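Moving a croissant by teleop – how do I get my demos more consistent?

Posted in Teaching & Teleoperation
Asked by Cristóvão Henriques, April 2, 2024

Hi all! I'm having a great time with my first real manipulation project and I'd love some advice from people who have done more of this than I have. The task is simple on paper: the arm picks a croissant off a plate and puts it into a container. I drive it from across the room with a leader arm, the gripper copies my hand, and the Trilleo logger saves the wrist camera and the joint positions together.

I've recorded 160 demos so far and trained on all of them. The policy gets to the plate beautifully every time – I cheered out loud the first time I saw it! Then it gets weird. It hovers over the croissant, shuffles left and right, and sometimes closes on nothing.

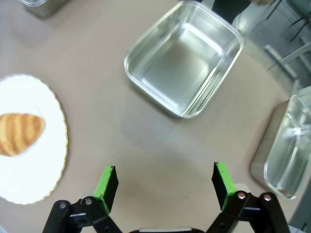
My demos vary a lot, I'll admit. Some days I come in from the tail end of the croissant, some days straight over the middle, and when I'm not sure I stop and wiggle a bit before I squeeze. I also move the containers between takes so it doesn't memorize one spot. Is the moving part hurting me, or is it my driving? And would I be better off grabbing the arm and guiding it by hand for this one?

Beatriz Baptista
Trusted member, 1377 posts

What a fun task! Pastry is a great teacher, it shows you very quickly how hard you squeeze.

Keep moving the containers. That kind of variety is good for you, and so is turning the plate. What's hurting you is variety in your own decisions. If half your demos grasp across the middle and half come from the end, the policy sees the same view with two different answers and gets stuck between them, and I'd bet that's your shuffle. The pausing gets learned too. Every second you sit there thinking with the trigger half closed is a second of "when you see this, do nothing much."

So pick one grasp and write it down. Mine would be: come straight down over the middle, fingers across the short side, close until it lifts, stop closing. Then do 10 practice runs without recording before you save anything. It sounds boring but it's the best habit I have, and by the end your hand just does it.

Same idea for the drop. If there are several places it could go, decide which one before you start the take. When I have a row of trays I always fill the nearest one first, and I only add the farther ones after the near one works well.
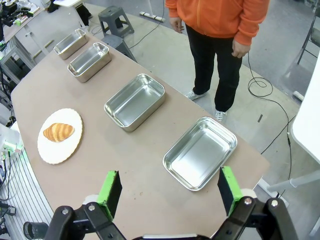

Croissant on its plate, four empty trays in a line along the far side of the table.

About guiding by hand: I love it for wiping and pushing, where you want to feel the contact. For this I'd stay with the leader arm. Your hand and sleeve end up in the wrist view when you push the arm around, and they won't be there when the policy runs. You'd have to replay the motion with your hands off to get clean video, and a croissant doesn't always land the same way twice.

One more thing! Watch your takes back at double speed before training. I threw out 34 from my last set that way, mostly late regrasps, and the next policy was so much calmer. Do keep a few where you miss and then recover smoothly, those are gold.

ruppert_fan

Did you check the delay on your leader arm? I had a Drallex setup where the gripper lagged behind my hand and I kept overshooting and coming back. Looked exactly like hesitating. Swapped the cable, much better. No idea if yours is the same.

Cristóvão Henriques
Original poster

Thank you both! Beatriz, I watched a bunch of my takes at double speed last night and wow, I wiggle in nearly all of them. I'm starting a fresh set with the straight-down grasp and only one container as the target. The delay looks fine on my side, but I'll test it again with the Plaro adapter unplugged. Will post the new results in this thread when I have them!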